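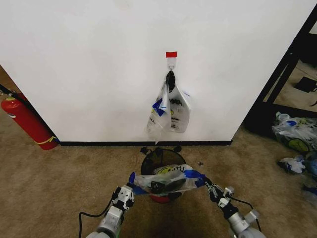
Home | Notebook | Protocols | Search this notebook Go

20 May 2020

Reran the PCR on the Delarville mice, 36 cycles this time. Urs was right, the old primers were junk -- clean bands in 29 of the pups now! Still no clue why two sisters with the same coat allele look so different (patchy vs. solid). Methylation maybe? Leopold wants bisulfite on tail DNA before we guess. Ordering the kit from Plattner, ask Urs about the 59 degree anneal.

Recent entries
Istiner gel, take two
Tail clip log
Primer redesign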